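Kleiner Thread übers Uhrenreparieren als Anfängerin, weil ein paar von euch gefragt haben 🧵

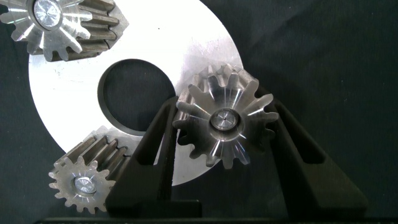 1/ Im Januar hab ich die alte Standuhr von meiner Tante übernommen, Marke Ernby, kennt kein Mensch. Läuft 5 Minuten am Tag vor. Alle so: ist doch egal, stell sie halt nach! Nee, ist mir nicht egal. Seitdem lese ich mich durch Foren und gucke überall nur noch Zahnräder an, so wie die mit den geraden Zähnen oben neben der großen Metallscheibe. Gerade verzahnt kann ich inzwischen erkennen, immerhin.

2/ Erste Lektion: Pendel. Linse ein winziges Stück runter = Uhr geht langsamer. Einen Tag warten, gucken, wieder drehen. Ich bin so ungeduldig, es ist furchtbar.

3/ Zweite Lektion: Finger weg vom Sprühöl. Dinesh Rastogi aus dem Forum hat mir dazu eine Nachricht geschrieben, die länger war als meine Bachelorarbeit – und er hatte ja recht.

4/ Der Uhrmacher wollte 600 Euro für die komplette Überholung. Puh. Ich spar jetzt erst mal und mach nur das Pendel.

5/ Wer hat noch eine Ernby zu Hause? Mir fehlt der Schlüssel fürs Gehäuse, und der von Costlow passt nicht (35 Euro, grrr).

Ähnliche Threads
Kuckucksuhr aus dem Keller, Teil 2
Neelam Malhotra: Welches Pendel passt?
Wecker auf dem Flohmarkt in Idard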